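Does a Brighter Room Help You Think?
Words: Domenica Plattner

People say a lot of things about light. You may have heard that reading in dim light ruins your eyes. You may have heard that a bright room makes you smarter, or that one kind of bulb is "natural" and all the others are bad. Should you believe any of it? Let's check before we nod along.

Start with what light does. It leaves a lamp, hits something, like your book, and bounces off in many directions. A little of it goes into your eye. When there isn't much light, your eye opens its pupil wider to let more in. That can make your eyes feel tired, and you may get a headache. Eye doctors mostly agree that it doesn't wreck them, though. Tired legs after a long walk are not broken legs.

Now, the brightness claim. My neighbor Hakim Simanjuntak once bought a desk lamp because the box promised "better focus." Better than what? Better than sitting in the dark, I'm sure. The box didn't say who had tested it, or how. When a box doesn't tell you that, keep your hand on your allowance.

How bright is bright, anyway? Light landing on a surface is measured in lux. I borrowed a light meter and laid it on my kitchen table at 6 in the evening, with the lamp on. It said 200. Then I carried it to the windowsill at noon the next day and it said 984 -- on a cloudy day! My eyes had told me the two spots weren't very different. Eyes are good at adjusting and pretty poor at measuring, so be careful when someone says a room "looks bright enough."

The height of a lamp matters too. Hold a flashlight close to a wall and you get a small, strong spot. Step back and the spot grows, but it gets weaker, because the same light has to cover more wall.
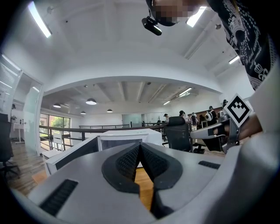 Ceiling lights come in different shapes, and the shape changes how the light spreads. A long tube sends light out along its whole length, so shadows under it tend to be soft. A pendant lamp hangs down from the ceiling, and its shade decides where the light goes. Look at the four dark pendants with their glowing white undersides, and then at the fluorescent lights on the near side of the white beam. Dark shades like those block light from going sideways if they're solid, so more of it heads for the floor. Which kind is best? Anyone who answers before asking what you want to do under it is guessing.

Try it yourself. Hold a pencil over white paper under each light at home, and draw the edge of every shadow you get -- sharp or fuzzy. Spend 15 minutes on it. If your drawings disagree with what I wrote about tubes, check them again, and then trust your drawings.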